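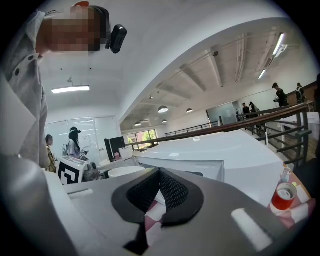
The Checkered Cloth

Get the cloth flat first. That was Evanthia's rule and she said it out loud to an empty kitchen at ten past six with her coat still on.

Red and white squares. Her mother's. It had lived in a drawer in four apartments and it had a crease down the middle you could cut bread on. She leaned on the crease. It came back up. She leaned again.

Fifty minutes. Less, if Prodromos was early, and Prodromos Xenos had been early to everything in his life including, his sister claimed, his own birth.

Coat off. Bowls. The wide white ones, not the blue, the blue had chips. She put one down and stood back and it looked like a hospital. She moved it left. Fine. It looked like a hospital with a bowl on the left.

The trouble was the table. One table, and it did everything. She paid the rent on it, she ate on it, she worked on it, and since the spring the monitor had sat at the back of it like a relative who came for a weekend. Where else would it go? The bedroom was a bed. The hall was a hall for about four steps. So the monitor stayed, and the big white appliance stayed too, because it weighed as much as a dog and the cord only reached the one outlet.

She turned the monitor sideways so it wouldn't stare at anybody.

Phone. Her sister-in-law.

"Did you make the soup?"

"I'm making it."

"You haven't started it."

"I'm making it, I said."

She hadn't started it. Onions. Where were the onions. Under the sink in the Koreck bag, two good, one soft. She cut around the soft part and her eyes went and she wiped them with her wrist, which was a mistake, and for a while she did the rest by feel.

Oil. Onions in. Lid. No, no lid, you leave the lid off for this part, he'd told her that himself. Years ago, in the old place on Starow Street, standing at a stove with one burner working. Leave the lid off, Evanthia, let it talk to you. She'd thought that was the stupidest thing she'd ever heard and then she'd married his cousin, so.

The marriage was over and done. The cousin was in Drenier with a boat. But the soup she'd kept.

Twenty-five past.

She poured herself something red from the fridge into a plastic cup, the cherry stuff, it stained everything, and set it down on the cloth on the right hand side and told herself don't knock that over. Then put the little glass bottle behind it, the one with the narrow neck. That was for later. She'd carried that bottle back from the village wrapped in two socks and it was the whole reason he was coming, if she was being straight about it, though she hadn't said so on the phone. On the phone she'd said soup.

Was it too obvious, just standing there? She moved it behind the monitor. Then it looked hidden. She moved it back.

The letter had come in July. From the lawyer, old Ejigu, typed, with a coffee ring on the second page. The house in the village had been sold for less than anyone hoped, and after the taxes and the roof and whatever it was you paid a town to let you stop owning something, there was a sum left for her and a sum left for Prodromos. She got 175. He got 137. Euros. For a house! She'd laughed on the stairs with the mail in her hand until the downstairs neighbor opened the door to look at her.

And then at the bottom, in pen: contents of the kitchen to be divided as you see fit.

So she'd gone. One Sunday, there and back practically, two buses and a guy with a truck. And the kitchen had been cleared already, somebody had been in, the pans were gone, the chairs, even the hooks. Just the shelf over the stove. And on the shelf, the bottle, which Prodromos's mother used to fill with vinegar and put on the table at every meal of every day, and shake at you if you talked back.

How do you divide a bottle?

Smell. What was that smell. The onions! She got there in time, mostly. Brown at the edges. He'd say it was deeper that way. He'd say it to be nice and then he'd say it again so she'd know he was being nice.

Lentils in, water in, bay leaf, the other bay leaf. Salt. Did she salt it? She tasted. She had not salted it. Salted it.

Twenty to seven and the table was still a mess. Boxes off to the left, a white one she had no idea what to do with, so she squared it up against the others to look like a decision. Wiped the top of the big appliance with her sleeve. It was shiny at least, it always looked cleaner than it was, a thing she'd have liked to be able to say for the floor.

Floor. Broom. She did the part you could see from the door.

Spoons. She had one nice spoon and a lot of other spoons. He'd get the nice one. Bread, bread was in the oven in its paper, was the oven on? It was on. Was it on too high? It was on a bit high. Napkins she did not own. Paper towel, folded in triangles, and then she saw herself folding a paper towel in triangles for a man who had once eaten an entire fish over a sink, and she unfolded them and then folded them agian, because why not, they were already creased.

The crease in the cloth had come back up too.

She put her elbow on it and her whole weight and the cup jumped. She grabbed it. Nothing spilled. She stood there holding it with her heart going like she'd caught a baby.

Ten to. The buzzer.

Of course.

"You're early," she said into the thing.

"It's five to."

"It's ten to!"

"So open and it'll be five to by the time I'm up. I'm old, Evanthia."

A hundred and eight stairs. He counted them every visit, she could hear him at it through the door, not the numbers, only the breathing and a kind of muttering, and at the top he always reported the total as though it might have changed.

"108," he said. He had a bag in one hand and his hat in the other and he'd lost weight, his collar stood off his neck. He kissed her on both sides and looked past her. "What's burning?"

"It's deeper that way."

"Who says?"

"You say."

"Huh." He came in, he put the bag down on the chair, he put the hat down on the bag. He looked at the stove, the bowls, the triangles. She watched him go along the cloth. She watched him know the cloth. That was your mother's, he'd say in a second. And he opened his mouth to say it and then he got to the right hand side and stopped.

The soup was bubbling too hard. She should turn it down. She didn't.

He didn't pick it up. He bent over, hands behind his back like you do in a museum, until his nose was nearly in the cup.

"There's a nick," he said. "On the bottom. If it's the one, there's a nick."

"So look."

"You look."

"Prodromos, it's yours. I'm not doing halves on a bottle. Look at the bottom."

He straightened up. It took him a while. Then he went and turned the soup down himself, and stirred it, and tasted it off the big spoon, and stood with his back to her for some 20 seconds, which in that kitchen was a very long time.

"You got vinegar?" he said.

She had vinegar. Cupboard, behind the rice. The cheap kind, in plastic. She unscrewed it and held it out and he shook his head and pointed with the spoon, at the table, at the little narrow neck.

"I don't have a funnel," she said.

"My mother didn't have a funnel."

So they did it over the sink, him holding, her pouring, and it went everywhere, down his cuffs and over her fingers, and the bread was definitly too high now, she could smell it, and he was telling her slower, slower, what are you, putting out a fire? And there was the nick. Right under his thumb.

"Bread," he said.

"I know."

"It's burning."

"I know! Hold it straight."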